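Gears and Transmission Parts: Study Collection Gallery

The Arar Technical Museum holds a study collection of gears and transmission parts, begun in 2020 and kept for the use of colleges, apprentices and members of the public with an interest in mechanical engineering. The collection comprises 200 catalogued items, the greater part of them received from the former Rokov training workshop and from the Gokulden tool store. A selection is laid out on tables in the study room, where items may be examined closely by appointment. This page was last revised on April 28, 2022.

Differential studies, table 2
A small silver bevel gear is carried on the face of a large metal disc, to one side of the central hole. Bevel gears transmit motion between shafts set at an angle to each other, and the conical form of the teeth is best understood from above.
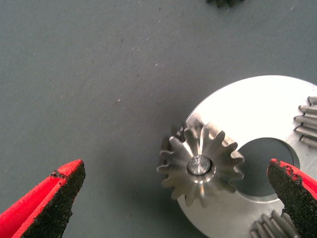

One reader of the gallery wrote to say that bevel gears were the point at which drawing lessons became difficult, and that an hour with a gear on the table would have saved a month at the board. The same correspondent asked whether schools might borrow items. Loans are available to schools within the district for a period of 11 days, on written application to the collections office.

Spur and plain gears
The second group is intended for visitors meeting the subject for the first time. Plain gears are set out on dark cloth so that the outline of the teeth may be followed without difficulty. Visitors are asked to lift gears by the rim and to return each one to the cloth after use. Drawing materials are permitted in the study room, although ink is not.

A printed guide to tooth forms, prepared with the Ñahui Engineering Library, is available at the desk. It was reissued in February with a corrected table of pitches, and holders of the earlier printing may exchange it free of charge.
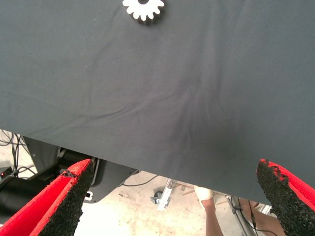
White gear with rounded teeth, on slate-grey cloth. Study room, Arar.

Applications to view items not on display should give the catalogue number and the purpose of the visit. Photography for private study is permitted. Requests to reproduce images from this gallery should be addressed to the collections office.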